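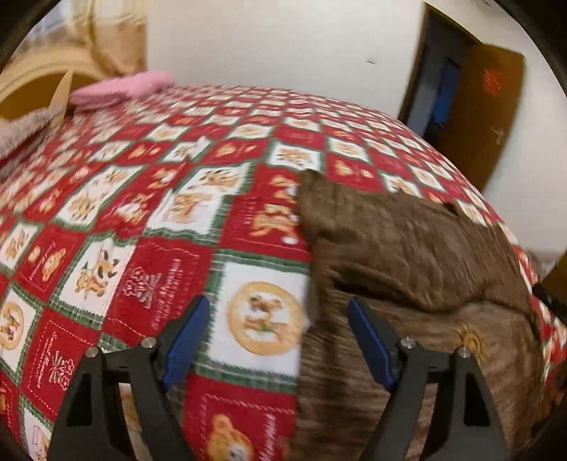

Step 1. Look the bed over before you touch it

These are the Grillwood house rules for recording bed-making and blanket-folding with a hand-held gripper. They apply in every bedroom we work in, including the ones with nicer quilts than yours.

Start at the headboard and work down. Note every loose layer on the bed and write each one on the Jutus sheet by color and texture. "Brown fuzzy blanket" is a good entry. "Blanket" is a poor one when there is also a grey fuzzy one by the headboard and a heap of pink fleece keeping it company.

Step 2. Check the fingers

Press each blue pad with your thumb. If it slides, stop and reseat it. Then try the bolts where the fingers are jointed. Snug is fine. If you need your whole forearm, you have gone past snug and will be filling out the Nguyen-Tran form, which has 27 boxes and no sense of humor.

Step 3. Approach slowly

Come in with the gripper open and let the fingers meet the cloth before you close. Fast hands make blurred recordings, and a blurred recording of a teddy bear quilt is of limited use to science. Our limit is 4 seconds from first contact to full grip. Slower is allowed. Nobody has ever been sent home for it.

Step 4. Pick a ridge, not a flat

Thick blankets bunch up into ridges. Grip there. On a flat stretch you will pinch the top layer and whatever is underneath, and then you are folding two things while the label says one. If the quilt comes up with the blanket, let go, smooth it down and start the take again. Do not shake it loose in mid-air.

Step 5. Mind the doorway

An open bedroom door leads to the rest of somebody's house. Agree with the household beforehand on whether it stays open, and mark the answer on the sheet. If a person walks in, end the take. Pets count as persons under rule 3, after a long discussion.

Step 6. Name the take and put the bed back

Use the Skastov number, then the item, then the attempt: 483-brown-blanket-3. No spaces, and no "final," "final2" or "good one."

Leave the bed at least as tidy as you found it. Hospital corners are optional and tend to make the household suspicious.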